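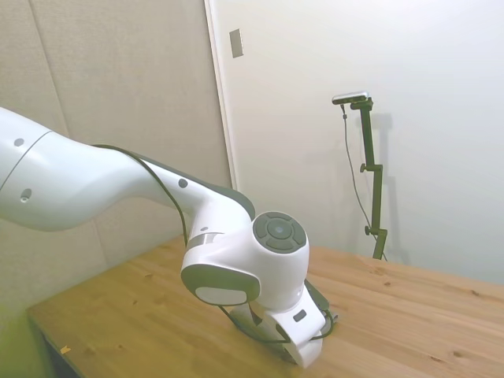 ## Mon 27 May, Plevedora trial, notes so far

OK, so the Plevedora kit is in and I've had a decent chunk of the day with it. Short version for anyone at Mallcombe skimming this: I like it more than I wanted to, and I still wouldn't sign for the full plan yet.

What we're trialing is the recording and replay package, the middle tier. Hirken sent us their quote for the same sort of thing back in April and it came out at 4,000 a year with support thrown in. Plevedora is cheaper up front, but they charge 1,000 for every extra arm after the first, so do the math before you get excited (I didn't, and got excited).

Setup took me 17 minutes from opening the installer to the first jog command. I was braced for a whole morning! The calibration wizard is good – big plain text, one thing per page, and it lets you go back a step without throwing everything away. The manual is another story. It's 108 pages and the part on grip width is split between two chapters that don't agree on the units. I went with millimeters.

Things I want to try on cloth, mostly on the folded towel:

- approach from straight above, fingers wide, slow descent
- pinch on a folded edge vs. pinch in the middle of the top layer
- same start pose every time, so the replays can be compared 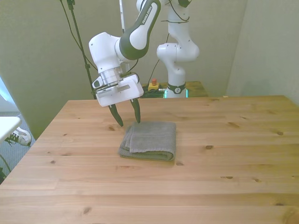
The descent speed is the setting I keep going back to. The default profile is called "gentle" and it's still too quick for my taste near the tabletop, so I made a copy, named it Mahama after our old test project, and cut the last stretch way down. Saving a profile is easy. Sharing one with somebody else's login is a pain, you have to export it and mail the file like it's the nineties.

Still open:

- ask Plevedora which unit is right for grip width, in writing
- does the trial license cover a second arm or do we pay for that from day one?
- get Hirken to say what "support" means on a weekend
- put the Mahama profile on the shared drive

More after I've been through the replay logs.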